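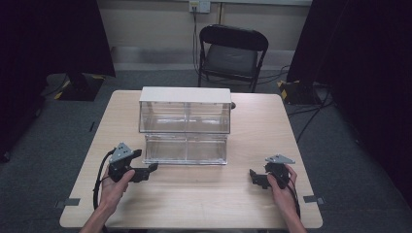 图1 双手持夹爪与桌面上的双层透明收纳盒

手持夹爪采集中夹爪开度信号中断的排查

适用范围:带线缆的双手持夹爪工位,采集软件为Palitness。本文以抽取透明收纳盒任务为例,其他桌面任务可照此处理。

故障现象
录制过程中,一侧夹爪的开度值停在某一数值不再变化,位姿数据正常。界面不报错,录制继续,问题通常在回放时才被发现。9月份该工位共出现3次,均为右侧。

原因
线缆从手柄引出后垂向桌沿。手腕外翻时线缆受拉,手柄端插头产生间隙,开度信号中断,软件沿用最后一个有效值。透明盒体反光会影响目测判断,操作者容易误以为夹指没有夹稳,继续加力外拉,线缆受力随之加大。

排查步骤
1. 停止录制,双手夹爪平放于桌面,手指离开扳机。
2. 打开Palitness的信号页,将采样窗口设为2000毫秒。
3. 左右夹爪各做4次全开全闭,观察曲线。出现平台段的一侧为故障侧。
4. 保持故障侧夹指静止,轻摆手柄端线缆。曲线跳变,说明插头松动;曲线无变化,转第6步。
5. 断开工位供电后重新插紧插头,在手柄后方留出400毫米余量,再用扎带固定。扎带不得压住扳机。
6. 更换线缆后重复第3步。仍有平台段的,停用该夹爪,送Faltau检修。

注意事项
禁止带电插拔。Stijn Claeys周二复现故障时曾带电重插,上电后零点偏移,整组数据作废。
线缆不得跨过操作者脚下,也不得与地面其他线缆缠绕。
重新上电后必须做一次零点标定,夹指完全闭合后再点确认。

数据处理
开度值连续不变超过2000毫秒且画面中夹指有动作的片段,标记为无效,不做插值。标记结果交Uyên Châu复核,原始文件保留,不得覆盖。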